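Search this site Enter keywords Go

4.2 Leaving the service: accounts of refusal among former conscripts

The second group of interviews concerns people who completed part of their compulsory service and then declined to return to it. Published accounts of conscientious objection tend to treat the decision as a single event, usually a letter or an appearance before a tribunal. The material collected in Fisanau and Starkosau suggests a slower course. Most participants described months of small withdrawals before any formal step was taken: a transfer requested, a promotion turned down, a family visit cut short to avoid an argument.

Of the 67 people interviewed for the study as a whole, those raised in military households spoke at greatest length about their parents. Several had grown up with a father or grandfather whose service was well known locally, and they reported that refusal was understood at home as a judgement on the older generation. One former corporal put it this way: "My father could have forgiven me for being afraid. He could not forgive me for disagreeing with him." Others said that the older relative had privately come to hold similar views but had never stated them outside the family.

The two towns differ in one respect that bears on these findings. In Fisanau the garrison remains the largest employer, and refusal carried a cost in work as well as in standing. In Starkosau the barracks closed before most of the participants were born. Former conscripts there spoke more freely, and 4 of them had gone on to address school assemblies or public meetings. Speakers of this kind were received politely on the whole, although two reported that invitations had been withdrawn after complaints from parents.

Later employment was recorded for all participants through the Merrick schedule, which sets out occupation, hours and place of work. The range was wide – teaching, nursing, farm work, catering, technical trades – and no clear link was found between the type of work and the strength of the views expressed. 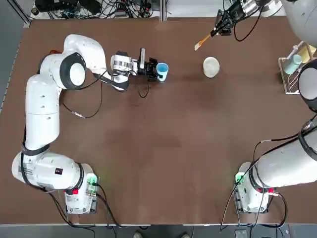
Figure 6. Two white robot arms over a brown tabletop with kitchen objects.

Participants were also asked whether they would describe themselves as peace activists. A majority would not. The term was felt to belong to people who organised marches or wrote for the newspapers, and several preferred to say only that they had stopped. Those who did accept the description were, with few exceptions, members of the Ina network, whose monthly meetings gave them a settled vocabulary for what they had done. The influence of such meetings on the way past events are recalled is considered in the next section, together with the limits it places on the use of interviews recorded long after service had ended.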